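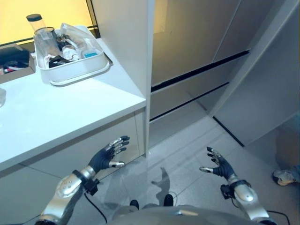

Séance 6 – Combien coûte vraiment un robot à deux bras ?

Notes de cours, version du 20 décembre 2021. Je les ai relues vite, signalez-moi les coquilles !

Bon, on passe enfin à la partie que tout le monde réclame depuis la rentrée : l'argent. Je vous préviens, on va parler de tableurs, de bons de commande et de presse-étoupes, et très peu d'apprentissage. Mais si vous montez un jour un labo ou une cellule d'essai, c'est cette séance-là que vous ressortirez du tiroir.

1. Partir de la tâche

La première erreur que je vois dans vos avant-projets (et j'ai fait la même sur mon tout premier dossier) : vous commencez par le catalogue. Vous trouvez une main magnifique chez Kovum, vous la mettez en ligne 1, et ensuite vous cherchez à quoi elle pourrait servir. Prenez une feuille et écrivez ce que le robot doit faire, avec des verbes. Ouvrir un tiroir. Saisir une bouteille. La tenir. La poser couchée ou debout. Pour chaque verbe, notez ce que ça exige : une masse, une hauteur, une largeur de prise, un état de surface.

Prenons la cuisine, puisque la moitié d'entre vous l'a choisie comme sujet. Un tiroir de réfrigérateur est bas, profond, avec un rebord qui gêne le poignet. Et une bouteille de soda pleine, c'est lourd, lisse, et ça se déforme sous les doigts.

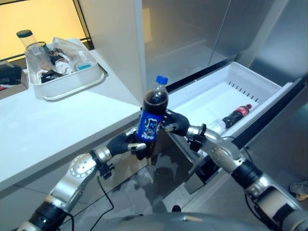

À deux mains, le budget change de forme. On ne multiplie pas simplement par deux ! Il faut aussi une commande qui coordonne les bras, une alimentation qui encaisse les pointes des deux côtés, et du temps de réglage – beaucoup de temps de réglage. Demandez-vous donc très tôt si la tâche réclame vraiment le second bras, et écrivez la réponse dans le dossier, même si elle vous déplaît.

2. Les lignes qu'on oublie

Dans le devis que Violeta Bustos nous a laissé étudier (celui de Gotora, en annexe), les bras et les mains tiennent en deux lignes. Tout le reste fait trois pages. Voici celles qui manquent presque toujours dans vos copies :

Câbles et cheminement. Un câble qui pend, ça s'accroche. Prévoyez des longueurs de rechange, les colliers, les connecteurs. Chez Gotora, le lot câblage est à 3818 euros hors taxes, et personne dans la salle n'avait deviné plus de la moitié.

Pièces d'usure. Les gants, les bouts de doigts, les courroies. Demandez le prix à l'unité et le délai de livraison ; Adjei annonce 18 jours pour un jeu de doigts, Koltau refuse de s'engager par écrit. Pour moi, un fournisseur qui n'écrit pas son délai perd des points dans la grille, point final.

Le décor. Meubles, électroménager, éclairage, et les consommables aussi. Les objets à manipuler s'achètent, se renversent et se rachètent : 194 euros dans notre exercice, c'est peu, mais sans ligne budgétaire vous les paierez de votre poche (je parle d'expérience).

Les gens. Quelqu'un doit se tenir à côté pendant les essais. Ces heures-là se comptent, avec les charges, et elles pèsent souvent plus que la garantie.

3. Garantie et calendrier

Je recommande 24 mois de garantie sur les actionneurs des mains. Yuk-lan Ng défend la position inverse dans son polycopié : garantie courte, et une main de secours sur l'étagère. Ses arguments sont bons, surtout si vos essais ne supportent aucun arrêt. Lisez les deux et choisissez votre camp.

Pour le calendrier, partez de la date à laquelle vous voulez des résultats et remontez. Si la démonstration est en mai, comptez à rebours la formation, la recette, l'installation, la livraison, la commande, la mise en concurrence... et vous verrez qu'il fallait commencer hier.

Pour la prochaine fois

Reprenez votre avant-projet et refaites le tableau avec quatre colonnes : poste, montant, délai, qui signe. Une page maximum, et indiquez clairement hors taxes ou toutes taxes comprises – j'ai encore reçu des copies qui mélangent les deux.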